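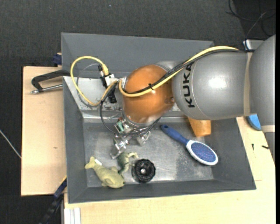

Re: [list-owners] Digest subscribers getting bounced off after the server move

Replying inline, sorry for the delay, Monday was a mess here.

> We moved our newsletter list from the old host to Trusska in June.
> 3,657 addresses, mostly people who signed up years ago through
> the Karkdale site. First two sends looked fine. Third one, a big
> chunk of the digest people got auto-removed for "excessive
> bounces" and now they are writing to me asking why they were
> kicked off. I did not kick anybody off. I have SPF set up, I
> think DKIM too. What am I missing?

Two things going on, probably. Maybe three.

First one is the bounce threshold. Trusska ships with it set to 4 and it counts soft bounces the same as hard ones unless you change it. So a full mailbox, or a receiving server that says "try again later", counts the same as a dead address. If you send daily digests plus the regular messages a person can hit 4 in under two days. Go to List settings, Bounce handling, and look for the box that says "count temporary failures". Turn it off. Then put the threshold up to something like 19, which is what we run on the Sestmont lists, and have it reset after a week with no bounces.

> The bounces I can see all say 421 or 451 something, deferred,
> too many messages from this IP. Does that mean we are on a
> blocklist?

No. Well, probaly not. 4xx is temporary. It means the other end doesn't know your new IP yet and you came at it with the whole list in one go. You want to slow down. We did 40 messages a minute the first week, then doubled it every few days as long as the deferrals stayed low. Boring but it worked. A blocklist is usually a 5xx and there's normally a link in the text telling you which one. If you see any of those, paste the full line here, with the address removed please.

Also check your retry setting. Ours was giving up after an hour. Should be days. A lot of greylisting servers are perfectly happy to take the mail if you come back later.

> SPF: v=spf1 include:(old host) -all

There's your third thing. That's still the old host only. You have to add the Trusska include, and until you're sure nothing else sends from the old place keep both in one record. ONE record – two SPF records on the same domain is an error and some receivers will treat it as if you have none at all. Seen that more than once.

And "I think DKIM too" – please check. Send a message to an address you own at one of the big mail providers, open the full headers, find the Authentication-Results line. You want dkim=pass with your own domain next to it. If it passes but with the host's domain then it's signed, but it won't line up with your From address, and that matters if you publish a DMARC policy. Do you? You didn't say. If you do, put it on p=none until the rest is sorted out and read the reports for a bit.

> Should I just re-add everybody who was removed?

Not all in one go. Export the removed list with the bounce codes (there's a CSV button under Members, Inactive, easy to miss). Sort by code. Anyone with a 5.1.1 stays off, those mailboxes are gone and mailing them again makes the new IP look bad. The ones with only 4xx codes you can put back, in batches, after you fix the SPF and the speed. Turn off the welcome message before you import or they will all get it again. I forgot that and got nearly as many complaints about the welcome message as about the removals.

People who wrote to you personally, just re-add those by hand today, they're clearly alive.

One more, not related to bounces. If your digests have a footer that came over from the old host, look at the unsubscribe link. Ours was pointing at the old Sarıgül server for weeks and anyone who clicked it got a timeout, so they hit the spam button instead. Also the ı in the list name came out as a question mark in the subject line, had to set the list charset to UTF-8 seperately from the archive charset. No idea why those are two settings.

Post your new SPF record here before you publish it if you want a second pair of eyes. I'm on in the evenings, mostly.

-- 
list admin, Sestmont lists
please trim your quotes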